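Préparer l'arrivée d'un robot de rangement à l'atelier : ce qu'il faut faire avant de signer

Chez Heltari, on répare et on stocke des vélos. En octobre, la direction a acheté la solution Clitetitz, censée libérer 40 minutes par poste et par jour. J'attends toujours de voir les miennes. Voici la méthode que nous aurions dû suivre.

1. Notez ce que font les gens pendant une semaine, gestes parasites compris. Chez nous, la moitié du rangement consistait à déplacer ce qui gênait.

2. Demandez qui fera le reste. Mereana Tautahi, à la réception, passe désormais une partie de sa matinée à valider des alertes - un travail qui ne figure dans aucune fiche de poste.

3. Exigez les simulations, et pas seulement la vidéo de démonstration. Ouvrez-les avec ceux qui tiennent l'atelier. Regardez le sol, les obstacles, l'espace entre les objets, puis comparez avec vos allées un lundi matin.
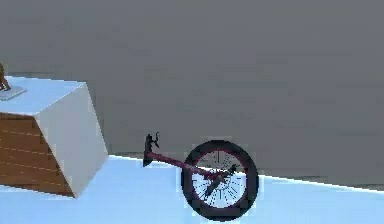

Vue de simulation : l'objet rouge à roue, au sol, à l'écart du bloc.

4. Refaites l'essai avec votre propre désordre. Quelque 100 passages en simulation ne remplacent pas 3 jours dans vos locaux.

5. Faites écrire noir sur blanc qui peut arrêter la machine, et sans avoir à se justifier.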